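Robots and Automation Help > Safety and Standards

Cable slack, bin clamping and teach speed on a bin picking bench - what does good practice say?

Posted by Guoqing Bai
June 15, 2026

We run a bin picking bench in the back of our shop and I have been asked to write the work rules for it before our insurer visits in October. I have the risk assessment mostly done. What I am missing is the boring middle part, the rules that are too small for the standard but too important to leave to whoever is on shift.

The setup is a six axis arm with a gripper that picks colored blocks out of an open metal bin. The bin sits on a wooden table next to the arm. The software is Andero for the planning side and a small cell controller from Jerkent. No fence on the table side. We have a scanner on the floor and a light curtain across the aisle. The robot runs on its own for long stretches at night, and during the day people walk up to it to refill or rearrange the bin.

My open points:

How much slack should the external cables have at the wrist? Our previous integrator left a wide loop so the last joint can turn all the way. One colleague says it is too wide and wants it strapped tight.

Is a spring clamp acceptable for holding a bin, or does it need to be bolted or doweled?

Do we need to treat hand moving (jogging) near the bin differently from automatic running if both happen at reduced speed?

What has to be kept off the floor? Ours is carpet and it collects things.

I have read ISO 10218 and the technical specification for collaborative work, so please don't just tell me to read them. I am looking for what people write in their own shop rules.

3 replies

Baltasar Mateos

I write these for a living, so this will be long. I will go in your order.

Cables. Neither you nor your colleague can settle this by looking at it while the arm is parked. The rule we use is that the dress pack has to be checked at the far end of every joint's programmed range, with the program's own limits set, and not at the home position. Put the arm in the deepest corner of the bin, turn the wrist to its limit one way, stop, look. Then the other way. If the bundle goes tight at any point you need more loop. If the loop can touch the bin wall or get between the gripper and a part, you need less, or you need to limit the wrist in software so you can afford less.

Most bin picking programs don't need the full turn of the last joint. A block looks the same after half a turn, so the planner can always choose the shorter way round. Set that limit first and then dress the cables for it. People do it in the other order and end up with a loop sized for motion they never use.

The thin cables matter more than the thick bundle. A thick bundle pushes things out of its way. A single sensor lead hanging under the tool will catch on a part, and it fails a bit at a time, so you get a gripper signal that drops out now and then. Our written rule is that no single cable below the wrist may hang lower than the fingertips in any picking pose, and it must be tied to something at both ends.
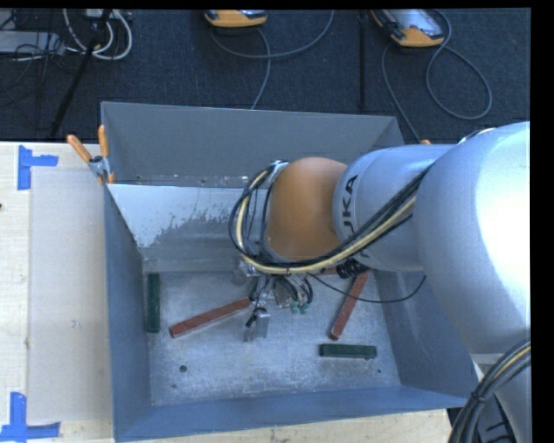 Inspection interval is the other half of it. We log cycles and look at the cables every 700 hours of run time, plus after any protective stop that happened inside the bin. The look takes 14 minutes if you do it properly, with power off and locked. Write down who did it.

Bin clamping. There is nothing in the robot standard that forbids a spring clamp. The question the risk assessment asks is what happens when the gripper pushes on a wall or a floor it shouldn't. If the bin can slide, then every taught point and every calibration is wrong from that moment and the robot doesn't know it. A spring clamp holds against bumps from people. I would not count on it against an arm. What we write is:

A clamp may be used during setup and testing with a person present.
For unattended running the bin has to be held by a fixed stop on at least two sides, and clamps only keep it against the stops.
The bin position is marked on the table so anybody can see if it moved.
If the bin is off its marks, the cell is not restarted until the calibration check has been run.

Tape is fine for the marks. Replace it when the edges lift. Do the corners and leave the long sides, it is easier to see a shift at a corner.

On a wooden table I would also check that the table itself is fixed to something. A bolted bin on a table that can walk is no better than a loose bin.

Jogging and speed. Yes, treat them differently, even at the same speed. In manual reduced speed mode you have 250 mm/s at the tool and a person holding the enabling device, and the rule is that the person with the pendant is the only one inside the reach of the arm. In automatic there is no enabling device, so your protection is whatever the scanner does. Write two separate paragraphs. When they are merged, people read "reduced speed" and think it covers both.

For refilling and rearranging, our rule is a stop and not a slow mode. The person requests entry at the controller, waits for the light, and only then puts hands in the bin. Restart comes from a button outside the area with a clear view of the whole bin. Nobody restarts for somebody else.

Also define what counts as a hand in the bin. We had a long argument with a tech who was using a stick to knock a part away from the wall while it was running, and he was right that the rules didn't mention sticks. They do now.

Floor. Pendants and other handhelds get a hook or a shelf. On the floor they get stepped on and the cable gets caught by a foot, and the enabling device is the one item you can't have damaged without knowing. Cables that must cross a walking path go in a ramp. Cables under the table get tied to the frame. For carpet, ask whether your equipment supplier has a view about static. Ours did.

One more thing you didn't ask. Put the measured stopping distance in the rules, with the heaviest part in the gripper and the arm stretched out. Our first cell measured 485 mm from signal to standstill on the worst axis, and the scanner field had been drawn from a brochure value. We had to redraw it to 1057 mm once reach-over was added. Your numbers will be different. The point is that the measured number is on the page, with a date, so that someone who changes the payload knows it has to be measured again.

devon_r

We just zip tie everything and replace cables when they break. Never had a problem with a clamp either. If the bin moves you will notice because it starts missing picks.

Baltasar Mateos
In reply to devon_r

You notice if someone is there. He said it runs at night. A few millimeters off and it may still pick most parts while pressing a finger into the wall on the others. Also be careful with zip ties pulled tight on a moving bundle. They cut into the jacket at the tie. Use wide hook and loop straps and leave enough play for the cables to slide against each other.

movingfloor

Agree with most of the long answer. Two additions from our side.

We use the Xia controller and it has a force limit you can set per zone. Inside the bin we set it low enough that a touch on the wall stops the arm before the bin slides. That let us keep a simpler fixture. You do have to prove it by test, and the force limit is not a safety function unless the maker says it is rated as one. Ours isn't, so in the risk assessment it protects the equipment and counts for nothing on the people side.

Second, keep the shop rules to one page. We had six pages from a consultant at Movomness and no one on the night shift had read past the first. Now the page hangs by the restart button and the rest lives in a binder.

Guoqing Bai

Thanks, this is what I needed. I tried the wrist limit this afternoon and the planner had no trouble with it, so the loop can come in a good bit. Fixed stops are going on the list for the fabricator.

I am still unsure about the check after a protective stop. If it stops inside the bin at two in the morning with nobody there, do you allow a remote restart at all?

Baltasar Mateos

No. Stop inside the bin means someone comes and looks, or it waits until morning. We allow remote restart only when the stop was outside the bin and the cause is in the log - a low air pressure warning, for example, and only if the area camera shows it clear. Check with your own assessor on that one, some don't accept it at all.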